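I've been buying resin statues for longer than I've been paying a mortgage, and until this winter I had never once seen where they come from. So when Müzeyyen Ekinci wrote back and said sure, come to the open day at Tarkden, bring good shoes, I had the train booked before I'd finished my coffee.

Tarkden is the studio behind the Drastero line — the sea dragons and swamp beasts with all the barnacles. If you have the Yurt diorama, the one with the giant asleep on top of the tent, that's them too. The building is a long brick thing behind a tile warehouse, and I walked past it twice. There were 16 of us in the group, mostly guys my age in black T-shirts, plus one very patient wife who ended up asking the best questions of the day.

We started upstairs with the sculptors. I expected all screens these days, but the big creatures still begin as clay over wire, and only get scanned once the pose is locked. Müzeyyen was working on the head of something called Astutow, a hunched marsh troll with a lower jaw like a snow shovel. She does the teeth last, because she changes her mind about the mouth so often. She let us hold one of the rejected jaws and I did not want to give it back!
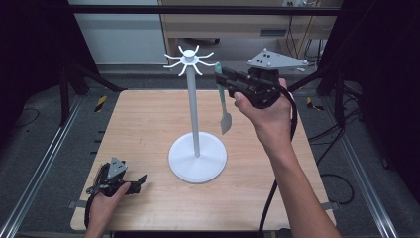 A light green spatula up by the hooks of the white stand.

Then down to casting, which is loud and smells like a new shower curtain. They pour the bodies in resin and the large rock bases in fiberglass, and I finally understand why my Drastero kraken weighs what it does (my shelf has opinions). Kadir Eren runs this floor and talks faster than anyone I've ever met. He showed us a mold that was getting torn at the horns and said they usually retire one after 60 pulls. For a run of 100 pieces that means making a second mold, and if the second one comes out a hair different you get that thing collectors complain about in forums where number 12 has a tighter fit than number 88. I've complained about that. I kept quiet.

I asked him about seam lines, since my Yurt has one right down the giant's calf. He asked which number I had, made a face, and told me to email him a picture. We'll see.

The paint room was my favorite. It's warm and quiet and everybody has the radio on low. Each painter takes one stage, so one person does nothing but wet-looking gums and tongues all morning. The swamp beast has over 3,476 scales, according to the painter who does the drybrushing, and I believe her, she looked like someone who knew. They hold back one finished statue from every run as the reference and check the rest against it under two different lamps. I saw a rejected one up close and could not have told you what was wrong with it. Too green in the armpit, apparently.
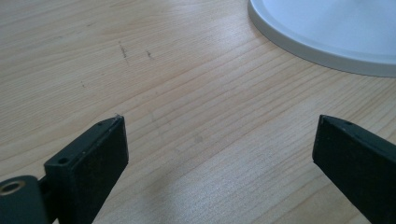 Bases were the last stop, and this is where I got into a friendly argument. Tarkden is thinking about a plain wood option for the smaller Astutow, in place of the sculpted mud and roots. Half the group hated the idea. I'm for it, if they pick the right wood. Give me a pale blond top with fine, close grain lines and a little gloss to it, the kind that goes almost white where the daylight lands, and a dark troll would look fantastic standing on that. Walnut would swallow him whole. Kadir wants walnut. I told him so anyway, and he wrote something down, possibly my name on a list of people not to invite again.

A few practical things if you're thinking of going. The stairs are steep and there's no elevator. You can take pictures in the sculpting and paint rooms but not of anything with a cloth over it, and there were a lot of cloths. The little shop at the end takes cards, and they had factory seconds for cheap. I bought a Drastero hatchling with a chipped fin and carried it home on my lap. Next open day is in October, and you have to write ahead for a place.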